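Wash Day at Julport: a little gallery

Welcome, and do put the kettle on first, because I have never managed to keep one of these pages short. Several of you asked after our June get-together (and a few of you asked after the lemon cake, which has all gone, I'm sorry to say), so I've gathered up some notes on how we get through the washing at Julport House.

For anyone new, we are a small group who look after the linen and the dressing-up clothes for the playgroup and the two lunch clubs. Natalie Dawber started it with one airer and a borrowed iron, and now we have 200 pieces on the list, from tea towels right up to the big tablecloths that take two people and a good deal of laughing to fold. We meet on a Tuesday, after the school run, and we stay until the baskets are done or the biscuits are, whichever comes first.

Sorting always starts with colour. Poppy Dawber is very firm on this, having once turned 20 white napkins the shade of a prawn cocktail, and she has been kind enough to let us tease her about it ever since. Reds and pinks go together, blues and greens go together, and anything we can't agree on goes on the chair by the window until Imogen Pilkington has had a look at it in daylight.

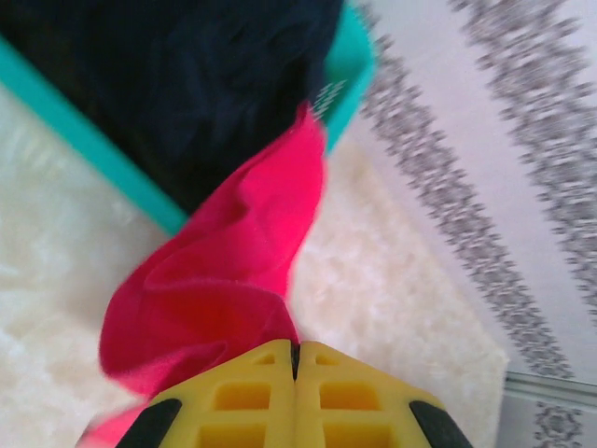 Imogen has a wonderful eye, I must say, and she'll tell you straight away whether a thing wants a cool wash or will stand a warm one. She taught me to feel along the seams for labels before anything else, and to turn the bright things inside out, which my own mother never did and which has saved me a favourite cardigan or two.

Then there's the folding, which is Kelly Whitlock's department. She does everything in thirds and has a lovely way of smoothing the edges down with the flat of her hand, and if you stand next to her long enough you find you're doing it too! The small pieces get stacked in the tall cupboard, the costumes go on the rail, and the tablecloths are rolled so they don't crease in the middle.

Lacey Pearce has asked me to say that we are always glad of spare pegs and pillowcases, however old and soft. Leave them in the porch with your name on, and come in and say hello if you hear us chatting.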